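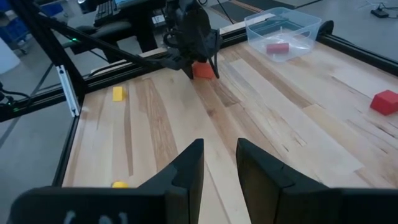 # Reading a large text file line by line in Java, and writing the result safely

Last updated: 2018-01-22

In the first part of this series we read a small file into memory with one call. That is fine for a settings file. It is not fine for a log file of two gigabytes, and sooner or later every programmer receives such a file. In this part we will read a file one line at a time, keep only the lines we want, and write them to a second file in such a way that a crash does not leave us with half a result.

You need Java 8 or newer. No extra library is used. I will call the example project Vollen, and the package is `vollen.io`, but you can put the classes where you like.

## The input

Our file is called `readings.txt`. Each line has three fields with a semicolon between them: a station name, a number, and a status word.

```
Fleltbridge;274;OK
Tusum;300;OK
Fleltbridge;;MISSING
Hayat;17;LOW
```

We want to keep the lines where the status is not `MISSING`, and we want to report any line which does not have three fields.

## Step 1: open the file

The class `Files` in the package `java.nio.file` has a method `newBufferedReader`. It takes a path and, if you wish, a character set.

```java
Path source = Paths.get("readings.txt");

try (BufferedReader reader =
 Files.newBufferedReader(source, StandardCharsets.UTF_8)) {
 String line;
 while ((line = reader.readLine()) != null) {
 System.out.println(line);
 }
}
```

Please look at the round brackets after `try`. Whatever you open inside them is closed for you when the block ends, also when an exception is thrown in the middle. In older code you will find a `finally` block with a call to `close()` and another `try` inside it. You can still write it that way, but it is longer and it is easy to make a mistake.

The method `readLine()` gives back the line without its end-of-line characters. It gives back `null` when there is nothing more to read. An empty line in the file is an empty string, and this is a different thing from `null`. I have seen programs that stop at the first empty line, and the reason was a test such as `line.isEmpty()` in the loop condition.

### Always name the character set

If you use the old class `FileReader`, it takes the default character set of the machine. On my laptop this is UTF-8. On the server where I worked before, it was something else, and all the letters with accents came out as two strange characters. The programme was the same, only the machine was different.

`Files.newBufferedReader` with only a path uses UTF-8, so the second argument is not strictly necessary. I write it anyway. The person who reads the code after me does not need to remember the rule.

There is one more difference. `FileReader` quietly replaces bytes it does not understand. `Files.newBufferedReader` throws a `MalformedInputException`. Beginners often find this annoying, but I prefer it. A wrong character set is something you want to know on the first day.

## Step 2: split the line

The method `split` looks simple, and it has a small trap.

```java
String[] fields = line.split(";");
```

If the line ends with empty fields, they are thrown away. The line `Tusum;300;` gives an array with 2 elements. If you need the empty ones also, pass a negative number as the limit:

```java
String[] fields = line.split(";", -1);
```

Now `Tusum;300;` gives three elements and the last of them is an empty string. An empty field in the middle, as in our `MISSING` line, is kept in both cases.

Remember too that the first argument is a regular expression. The semicolon has no special meaning there, so we are safe. The dot and the vertical bar do have a special meaning. If your separator is a bar, write `split("\\|", -1)` or use `Pattern.quote("|")`.

If your fields can contain the separator inside quotation marks, please do not try to solve it with `split`. Take a proper CSV library. I have tried to write this by hand twice, and both times I removed my code afterwards.

## Step 3: put one record in one class

It is possible to carry the array of strings through the whole program, but then everybody must remember what `fields[1]` is. A small class is better.

```java
public final class Reading {

 private final String station;
 private final String value;
 private final String status;

 private Reading(String station, String value, String status) {
 this.station = station;
 this.value = value;
 this.status = status;
 }

 public static Reading parse(String line) {
 String[] fields = line.split(";", -1);
 if (fields.length != 3) {
 throw new IllegalArgumentException(
 "expected 3 fields but found " + fields.length);
 }
 return new Reading(fields[0].trim(),
 fields[1].trim(),
 fields[2].trim());
 }

 public boolean isMissing() {
 return "MISSING".equals(status);
 }

 public String toLine() {
 return station + ";" + value + ";" + status;
 }
}
```

I keep the value as a string on purpose. We do not calculate with it in this part, and if we convert it to an `int` and back, a value such as `007` will change. Convert when you need the number.

In `isMissing` the constant stands on the left side of `equals`. With this order the call cannot fail if `status` is `null`. In our class it never is, but the habit costs nothing.

## Step 4: write to a temporary file first

Here many examples open the final file directly. Suppose that the disk becomes full in the middle of the work. Now you have a file with the right name and the wrong content, and the next program in the chain will read it happily.

The cure is old and easy. Write to a temporary file in the same directory, and rename it only when everything has finished.

```java
Path target = Paths.get("clean.txt").toAbsolutePath();
Path temp = Files.createTempFile(target.getParent(), "clean", ".tmp");
```

I call `toAbsolutePath()` before `getParent()`. A path which is only a file name has no parent, and the method then returns `null`. This was a question from a reader, Agustina Núñez, who got a `NullPointerException` with the first version of this page. Thank you, Agustina, it is corrected now.

The temporary file should be in the same directory as the target. If it is on another disk, the rename becomes a copy, and a copy can also stop in the middle.

## Step 5: everything together

```java
public static void clean(Path source, Path target) throws IOException {
 Path finalPath = target.toAbsolutePath();
 Path temp = Files.createTempFile(
 finalPath.getParent(), "clean", ".tmp");
 try {
 copyGoodLines(source, temp);
 Files.move(temp, finalPath,
 StandardCopyOption.REPLACE_EXISTING);
 } finally {
 Files.deleteIfExists(temp);
 }
}

private static void copyGoodLines(Path source, Path temp)
 throws IOException {
 try (BufferedReader in = Files.newBufferedReader(
 source, StandardCharsets.UTF_8);
 BufferedWriter out = Files.newBufferedWriter(
 temp, StandardCharsets.UTF_8)) {

 String line;
 int number = 0;
 while ((line = in.readLine()) != null) {
 number++;
 try {
 Reading reading = Reading.parse(line);
 if (!reading.isMissing()) {
 out.write(reading.toLine());
 out.newLine();
 }
 } catch (IllegalArgumentException e) {
 System.err.println("line " + number
 + ": " + e.getMessage());
 }
 }
 }
}
```

Some remarks about this code.

The reader and the writer are both in the same brackets. Java closes them in the opposite order, so the writer is closed first. It is closed before we call `Files.move`, and this order matters. A buffered writer keeps some text in memory, and it is only certain to be on its way to the file after `flush()` or `close()`. On Windows there is a second reason — an open file usually cannot be moved.

The `finally` block deletes the temporary file if something went wrong. If the move was successful, there is no file with that name any more, and `deleteIfExists` does nothing.

`newLine()` writes the line ending of the machine. If your file must be the same on every machine, write `"\n"` in its place.

If you want the rename to be atomic, you can pass `StandardCopyOption.ATOMIC_MOVE`. When this option is present the other options are ignored, and whether an existing file is replaced depends on the system. Test it on the system where the program will run.

## What about Files.lines?

Java 8 has also a method which gives a stream of lines:

```java
try (Stream<String> lines =
 Files.lines(source, StandardCharsets.UTF_8)) {
 long count = lines.filter(l -> !l.endsWith("MISSING")).count();
 System.out.println(count);
}
```

It is short and it does not load the whole file. Do not forget the `try` here. The stream holds an open file, and it is not closed for you when `count()` is finished. If you forget it in a loop over up to 300 files, it may work on your machine and then fail on a server with a lower limit for open files.

For our task I prefer the loop. We want the line number in the message, and we call methods which throw `IOException`. Both are possible with a stream, but the code becomes harder to read.

## Running it

```java
public static void main(String[] args) throws IOException {
 clean(Paths.get(args[0]), Paths.get(args[1]));
}
```

With the input from the beginning of the page, `clean.txt` contains:

```
Fleltbridge;274;OK
Tusum;300;OK
Hayat;17;LOW
```

Add an empty line to the end of the input and run it again. You should see `line 5: expected 3 fields but found 1` on the error output. If you do not want a message for empty lines, test `line.trim().isEmpty()` before you call `parse`, and use `continue`.

In the next part we will group the readings by station and look at `Map.merge`.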